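Reading Room Hours and Membership Renewal

The Darport Library Association will extend its evening hours beginning in October. The reading room on the second floor will remain open until 9 p.m., and the reference desk will be staffed until closing. The change follows a survey of members, to which 397 households replied.
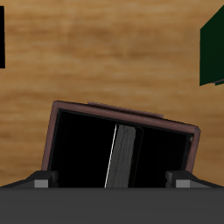
Renewal notices have been mailed to all current members. Those who have moved within the past year are asked to send their new address to Loretta Blackwood in the membership office before returning the form.

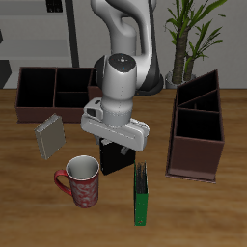
The local history collection has received 800 letters and postcards from the Szabo family, covering the years when the Jondov mill was in operation. Everett Kincaid is preparing the catalog. Readers may consult the letters by appointment, at a wooden table much like the one shown, and are reminded that only pencils may be used. Copies can be ordered at the desk.
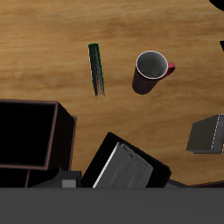
Requests for material held in off-site storage should be submitted by noon for use the following morning. Questions about the collection may be directed to Noemi Bellamy at extension 374.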